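Our morning at the Tornen open day

I had been meaning to visit Tornen for years, ever since my sister-in-law moved out that way and started telling me about the place, and this winter I finally got myself on the bus and went. The open day ran from 10 until early afternoon, and by the time I'd found the right door (the one on the parking lot side, if you're going next time) there were already people hanging up their coats and asking each other where the restrooms were.

Our guide was Marianna Kaczmarczyk, who has a lovely clear voice and doesn't mind being interrupted, which is lucky, as our group interrupted her all the way around. We began in the seal room, went on to the long corridor with the old Olszewski catalogs behind glass - I could have stayed there all morning! - and ended up in the room where household appliances are looked over and tried out. I think most of us liked that room best. It feels like somebody's big kitchen, only with better lighting and a lot more extension cords.
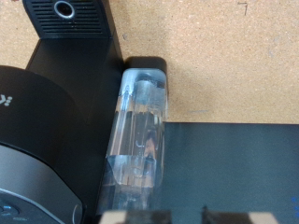
Tornen Small Appliances Department | Coffee & Kettles

The single-serve machine on the tan, speckled worktop got far more attention than I would have guessed. It's black with a silvery panel and a little blue light ring, and the clear water reservoir stands right up against its side under a black lid. Kacper Zieliński, who was looking after us in there, talked for a good 20 minutes about reservoirs alone, and I promise it was interesting. He likes a clear one so you can check the water from across the room, and he told us to wash the lid as often as the tank. I have never once washed the lid of mine. I went home and did it that same evening, and I'm not going to tell you what I found.

A man behind me wanted to know about descaling and got a very full answer (every 2 months if your water is hard like ours), and then we drifted over to the kettles, where Hubert Malinowski let the children guess which one would boil first.

Lunch was soup and rye bread in the canteen, and I shared a table with Nipon Sangkhawat, who had come for the kettles and stayed for the soup. We're both planning to go again in October, when they open the workshop upstairs as well. Wear comfortable shoes, as the floors are hard and there are more stairs than you'd think.

4 comments | 20 shares

Contact us | © Tornen Open Days | Back to top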